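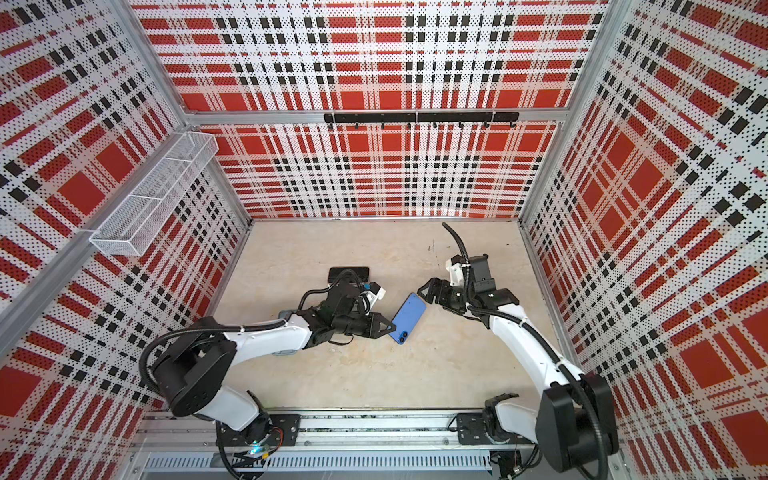
Bay 609, interior, at start of inspection. Basket and hook rail unloaded; two phones on the floor panel.

Print | E-mail
Reading time: 5 min

BAY INTERIOR CHECKLIST WITH COMMENTS
Site: Grostport, bay 609
Inspected by: Leandro Rivas
Reviewed by: Arturo Bianchini
Period: September

Scope: frame, wall panels, floor panel, wall-mounted storage, loose items. Electrical supply and powered equipment are on separate sheets and are not covered.

Ratings: OK = no action. OBS = observation, recheck at next round. ACT = action required, owner named. N/A = not applicable.

1. FRAME

1.1 Corner joints tight, no visible gaps. OK
Checked by hand at each corner. No movement.

1.2 Extrusion free of burrs and sharp cut ends. OBS
One cut end on the outside of the left wall is rough to the touch. It is outside the normal reach area. Cap on order from Holub. Recheck when fitted.

1.3 Left wall rail secure. OK
Fasteners at 5 N·m per the bay sheet. Witness marks added during this inspection. There were none before.

1.4 Front opening clear for access. OK
No trim or cable ties projecting into the opening at hand height.

2. WALL PANELS

2.1 Panels seated, no bowing or loose edges. OK
Back, left and right panels pressed along all edges. Slight give at the lower right, within what is normal for this panel type.

2.2 Print surface intact, not lifting. OK
The red, black and white plaid makes small damage hard to find by eye. Use a hand lamp held low against the panel and look for a raised edge. A scratch across one of the black dashes on the side walls will not show under the overhead light.

2.3 Panels clean. OBS
Dust along the bottom edge of the back panel. Wipe with a damp cloth. No solvent on the printed face.

2.4 Panel identification label present. ACT
Label missing from the rear of the right panel. Replacement print is Tredness stock. Owner: Rivas.

3. FLOOR PANEL

3.1 Level, no rocking. OK
Checked with a short level in both directions.

3.2 Surface free of cuts, chips and raised edges. OK
Faint dark marks and scuffs across the beige surface. All are flush when checked with a fingernail. Cosmetic only. Do not sand.

3.3 Surface free of residue. OK
Wiped once with a white cloth. Cloth came up clean apart from dust. The marks did not transfer, so they are logged as permanent.

3.4 Marks compared with previous record. OBS
The previous record says "some scuffs" and gives no positions. This cannot be compared with anything. From this round on, enter position by quarter of the panel (front left, front right, back left, back right).

4. WALL-MOUNTED STORAGE

4.1 Wire-mesh basket secure on left rail. OK
Loaded at the free end with the 5 lb test weight for one minute. No slip on the rail. Basket returned to position when the weight was removed.

4.2 Basket mesh intact, no broken or protruding wires. OK
Checked with a cotton glove on the inside and outside faces. No snags. White finish sound.

4.3 Basket divider fixed. OBS
Divider has slight play at the top edge. It will hold a phone upright but should not be used as a handle when removing the basket.

4.4 Basket empty before inspection. OK

4.5 Clearance under basket. OBS
The basket projects over the left side of the floor panel. Anyone reaching in low on that side can catch a sleeve or the back of the hand on the lower mesh when coming out. Lomico offers a soft edge strip for this mesh size. Bianchini to decide whether it is wanted.

4.6 Hook rail on back wall secure. OK
Black rail, at the join between upper and lower panels. Pulled down at each end and at the middle. No movement.

4.7 Hooks intact, tips not bent outward. OK
Nothing hung on the hooks. Keep it that way until the load label is fitted (see 4.8).

4.8 Load label fitted to hook rail. ACT
No load rating has been issued for this rail. Owner: Bianchini.

5. LOOSE ITEMS

5.1 Loose items identified. OK
One blue phone, back facing up, near the center of the floor panel. One black phone, lying flat, further back and to the left.

5.2 Loose items in full view. ACT
The black phone is partly covered by cabling. A dark phone under cable is easy to miss, and a cable drawn across it can shift it or mark the glass. Clear the cable first, then lift the phone. Do not slide it out. Owner: Rivas.

5.3 Phone housings flat, no swelling or split seams. OK
Both checked on a flat plate after removal from the bay. A phone that rocks on the plate is to be taken out of use and placed in the battery bin.

5.4 Phone storage temperature. OK
Limit for this bay is 25 °C. Read at the floor panel at 9:40 a.m., below limit.

5.5 Phones returned to assigned storage. OBS
The basket is the assigned place. Store one phone on each side of the divider, screen facing away from the mesh.

5.6 Liquids, food, adhesives in bay. N/A

REVIEWER COMMENTS (A. Bianchini)

1.3: Witness marks accepted. Add to the other bays.

3.4: Agreed. Please put the quarter layout on the sheet itself so that it does not depend on who is inspecting.

4.5: Strip approved for the left side only. Check that it does not reduce the width of the basket opening.

4.8: Rating to be requested. If it has not arrived by the next round, fit a "do not load" tag at each end.

5.2: Close when the cable has been clipped back. A verbal confirmation is not enough, enter it here.

Open actions at sign-off: 2.4, 4.8, 5.2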